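**Ticket 615: bedroom tidy, jewelry into yellow tray**
Opened: 2019-08-05
Reporter: Harriet Mbeki
Assigned: Fergal Moriarty
Status: open, waiting on Villanueva

**Problem**
Dirix arm does socks fine. Does pillows OK. Jewelry no. Bead strands on a bedspread = it grabs one, drags three, or closes on fabric. Customer wants to know if it can clear a bed before laundry yet. Short answer, not yet.

**Log**

HM: ran the Irkeo planner with default settings. Picks the shiniest thing first every time. Thin bead chain got looped on the finger pad, arm stopped on overload. Restart, same again.

FM: lowered grip force. Now it drops the bracelets half way over. Put it back.

FM: floral spread isn't helping. Segmenter called a printed leaf an object and went for it 4 times in a row. Plain sheet = no false picks, but customer doesnt own a plain sheet and isn't buying one for us.

HM: can we just tell it to leave anything that overlaps?

FM: tried. Then it leaves everything. It's a heap of jewelry, it all overlaps.

Dexter Whitlock (Dullonberg): same on our side with cables and key rings. What got us further was hand gripper recordings, same finger geometry, real bed, real clutter. 2,000 episodes before it stopped yanking. Still slow. My kid would beat it easily.

HM: we have 3,700 total but nearly all of it is cups and folded towels. Almost no beads. Asking Villanueva for a bead set, one piece at a time, tray on the bed. Tray rim needs to be in there too, arm clips it on the way in.

FM: agreed. Also want strands left half under other strands, no neat layouts pls. Retrain after that, then retest on the floral spread with stock grip force.

**Workaround for customer**
Pick up jewelry by hand. Let the arm do clothes and pillows. Don't leave chains on the bed when it's runing.

**Attachments**

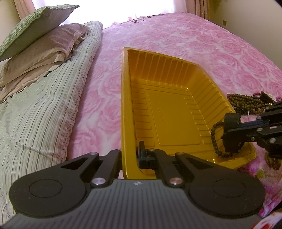
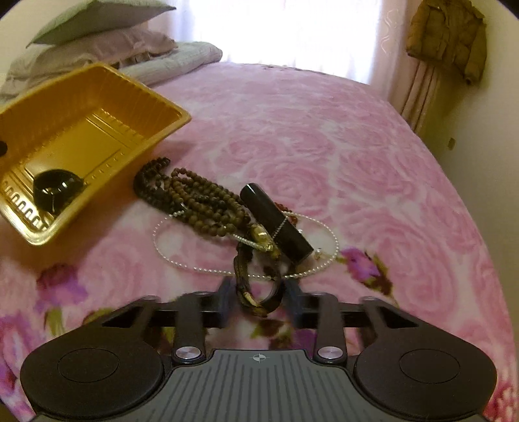
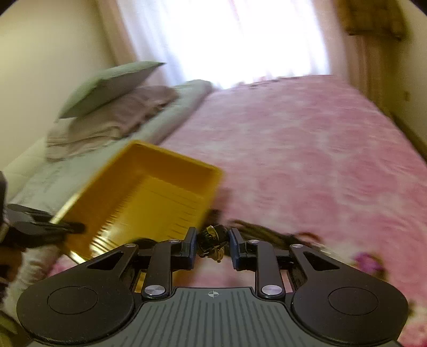

*Hand gripper, yellow tray, pink bedspread. Bracelet is in the tray in the first one.*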